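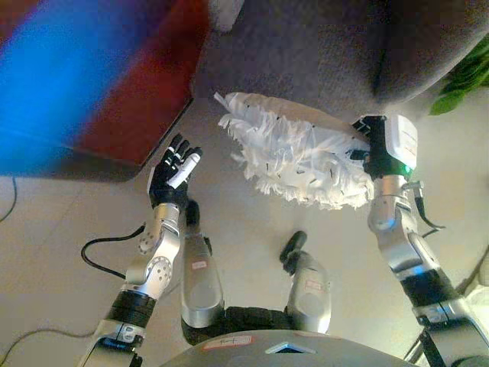
left hand up, green light on at the right

Last updated: 2021-02-01

2021-02-01, posted by mossyporch

Sourdough starter smells like nail polish. Fed it last night, 30 grams flour, same of water. Toss it or no?

**breadheel761**
Don't toss. It's hungry. Feed twice a day, bigger feeds.

**mossyporch**
Kitchen is cold tho, Gendanwood in winter. Thought cold meant less feeding

**tincup_r**
Cold does mean less. I'd leave it alone a day and switch flour. Mine went weird on the Donati white, fine again on rye.

**breadheel761**
Disagree, flour's not the problem. I've used Donati since October, no smell. That smell is a starter out of food, period.

**tincup_r**
ok but yours lives on top of a fridge. Not the same thing

**oatsandall**
Pour off the liquid, keep a spoonful, add about 200 g flour and enough water to make paste. Thick ones go slower. Any pink or fuzz, throw it out.

**mossyporch**
No pink. Gray water on top. Will try the thick way tonigt, have half a bag of rye

**breadheel761**
Still say twice a day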